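La trayectoria del SLAM visual se pierde cuando acerco la pinza a la mesa

Publicado en Percepción y control, jueves 2 de febrero
Etiquetas: slam, imu, calibración, pinza de mano

marisa_plurier
Hola. Grabo demostraciones con una pinza de mano que lleva cámara e IMU y después saco la trayectoria con el módulo de odometría visual de Trotow. Mientras me muevo a media altura todo va bien. Cuando bajo la pinza hacia el tablero, el mapa se pierde y al recuperarse la pose da un salto. De 41 demostraciones grabadas he tenido que tirar 14. He subido el número máximo de puntos por imagen y no cambia nada. La calibración de la cámara es reciente. ¿Es cosa de la IMU o de la imagen?

Murray Hoani
Seguramente de las dos, pero empieza por la imagen. Tienes dos problemas que se suman.

El primero son los dedos. Se mueven con la cámara, así que cualquier punto detectado sobre ellos parece inmóvil y le dice al estimador que no te has movido. Hay que enmascararlos antes de extraer puntos. En Trotow la máscara se carga con el parámetro mascara_estatica, en blanco y negro y a la misma resolución que el vídeo. Incluye los dedos en todo su recorrido, abiertos y cerrados, y también el soporte. Dilata el borde unos píxeles.

El segundo es la madera. La veta fina y paralela da muchas esquinas débiles que se parecen entre sí, y el emparejador las confunde a lo largo de la línea. Por eso subir el máximo de puntos no ayuda: metes más de los malos. Sube el umbral del detector y reparte los puntos por cuadrícula. 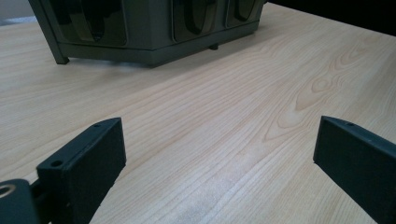
Con la máscara puesta, mira cuántos puntos quedan sobre el tablero y cuántos sobre lo que hay detrás. Si al bajar se queda casi todo en la veta, pega dos marcadores en la mesa, lejos de la zona de agarre, y haz primero una pasada lenta de mapeo. Luego relocaliza cada demostración contra ese mapa en vez de crear uno nuevo cada vez.

De la IMU revisa solo el desfase temporal con la cámara. Un desfase fijo se nota sobre todo en los giros rápidos.

toni_haddad
A mí me pasaba con Inness y lo arreglé bajando la exposición. Prueba eso.

marisa_plurier
Con la máscara y el mapa previo he vuelto a procesar las 14 y solo fallan 2. La exposición no la he tocado todavía. El desfase lo miro mañana.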